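Two arms and a drying rack: a visit to a shared workshop build

I got to the Imrie Street workshop in the middle of the afternoon, a bit puffed from the hill, and the first thing I was told was to mind the extension lead. The second thing was that the kettle had just boiled. I liked the place straight away.

The builder I'd come to see has been a member there for a few years and asked me to leave names out of it ("my boss reads your site and thinks I'm writing reports in the evenings"). Fair enough! So it's just "the builder" from here on. The project does have a name, though. It's called Zernanus, and it's a pair of robot arms that is meant, one day, to tidy up after breakfast.

"I wanted a kitchen job," the builder told me. "Everyone starts with stacking blocks. I don't own any blocks. I own far too many mugs."
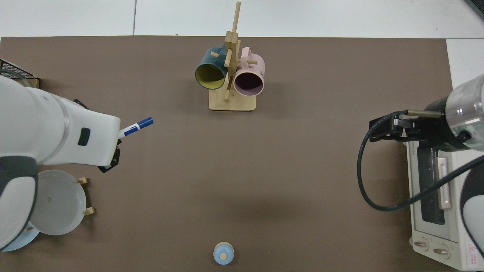 The money side was what I'd been most curious about, and I got a straight answer. The whole thing has come to $3,519 so far, spread over a couple of tax refunds and one sold kayak. The arms came second-hand and were the bulk of it, and the household stuff was the cheap end. "The mug tree was the best thing I bought," the builder said, and I can see why, with the teal mug and the pink one hanging off pegs that stick out every which way. "A mug on a table is easy. A mug on a peg, you've got to get it up and over and then out, and if you go straight out you drag the whole tree with you. I learned more from that in one weekend than I had in a month of reading."

I asked how you even begin to teach it that, and got a long answer that I'll try to do justice to. Each attempt starts as a recording, with the builder guiding the arms through the movement by hand control while the software (a home-brewed program called Skever) writes everything down. Then you do it again, and again, and shift things a little between goes so the arms don't just learn one spot on the mat. By the day I visited there were 1,311 recordings on the workshop's old desktop.

"People imagine it's all clever maths. Most of my evenings are moving a mug four centimetres to the left."

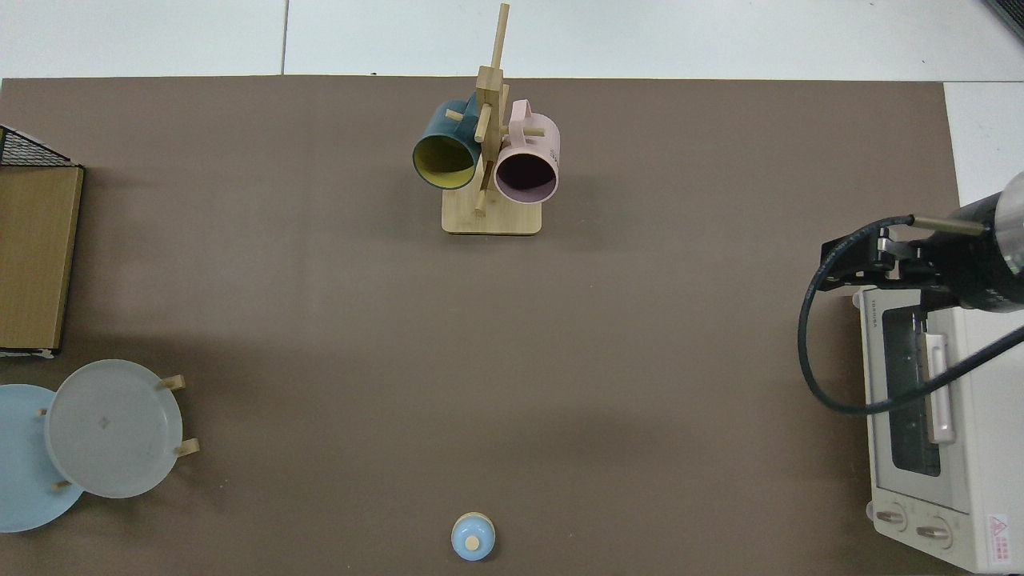
We got talking about the fingers after that. The pair that came with the grippers were fine for square things and hopeless on anything curved, so the builder tried bicycle inner tube, then shelf liner, then a silicone baking mat cut into strips. The baking mat won. It's stuck on with double-sided tape and gets replaced every few weeks, and there's a roll of the stuff under the bench with DO NOT BAKE ON THIS written across it.

Cables were the other sore point. "I've rerouted them so many times. Too short and the wrist can't turn, too long and you catch them on everything you own." I asked if there was a right length and got a very dark look.

How much of it works on its own? Some, is the answer, and the builder was quite open about that. Taking a mug off the tree is the strongest of the lot: in the last proper test, back in September, it managed 56 clean lifts out of 109 tries. Plates are slower. Pens, for reasons that weren't clear to either of us, are good one evening and terrible the next.

"Half! A bit over half!" the builder said, and was obviously chuffed. "My partner said she'd want slightly better than half before it touches the good plates, and I said that's a reasonable position."

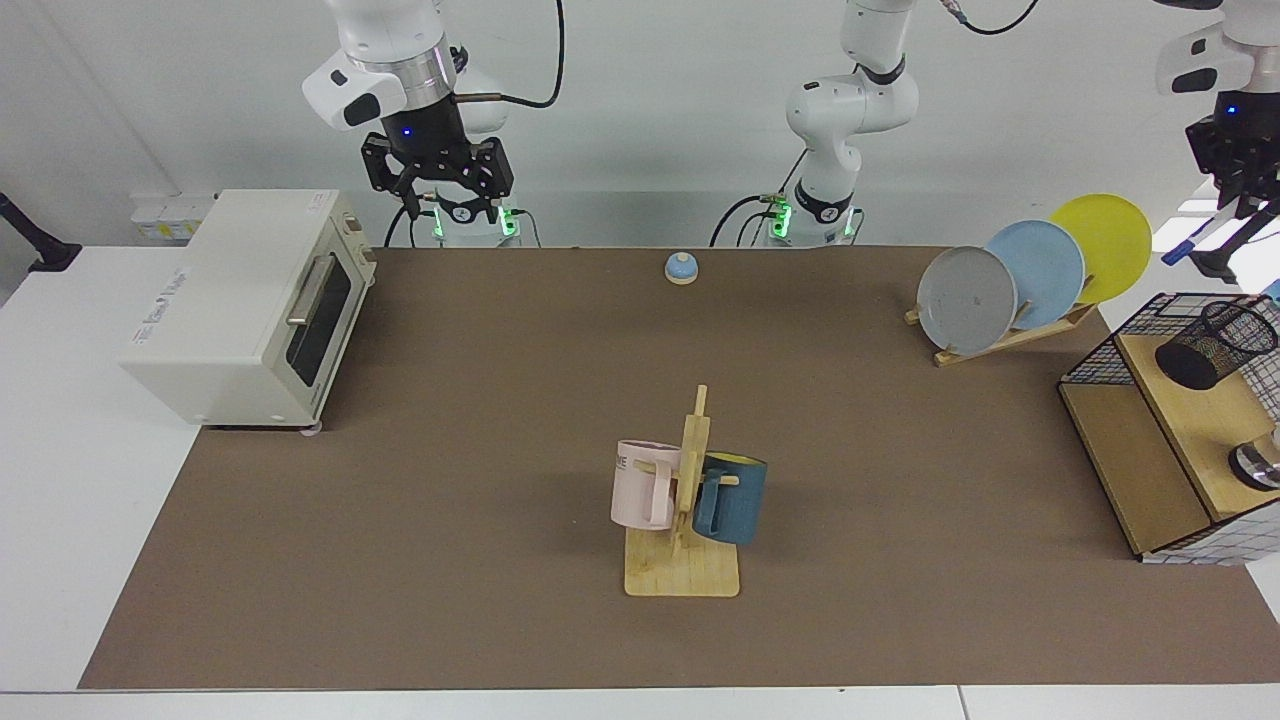
I'd wondered what the other members make of it all, sharing a room with the thing. There was some grumbling early on about noise, mostly from the woodturners, which I thought was pretty rich. These days they tend to wander over for a look while the glue dries. One of them suggested a heavier base for anything tall, and another lent a set of clamps that I gather won't be going back any time soon.

There's a stop button, by the way, and the builder is strict about it. One hand near it whenever the arms are powered, and no reaching in to fix something "quickly" while they're live. That rule goes for visitors too. I asked three times if I could have a go at the controls, and on the third I was allowed one slow pass with the speed turned right down. It's harder than it looks! I felt like I was wearing oven mitts on somebody else's hands.
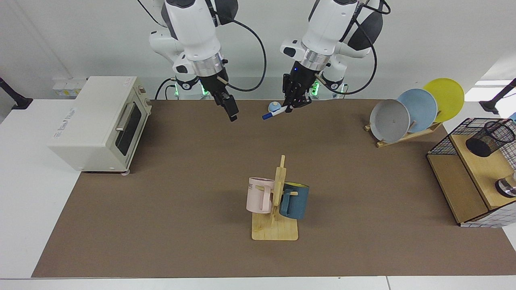
Next on the list is a better way of choosing what to do first, which for now is typed in before each run. A friend from Verkura, the maker group across the river, has offered to help with that part over winter in exchange for some lathe lessons. After that comes opening the oven door, which the builder has been putting off.

"Doors are awful. It's got a spring in it, so it fights you and then it gives up all at once. I'll do doors when I've had a holiday."

I asked whether Zernanus would ever really live in a kitchen, and the builder had a think, and topped up my tea.

"Mine's too small. I measured. I'd have to get rid of the fridge."

The workshop has an open evening every month from 6 pm, and the arms are usually running if you want to see them. Bring your own mug – the ones on the tree are spoken for.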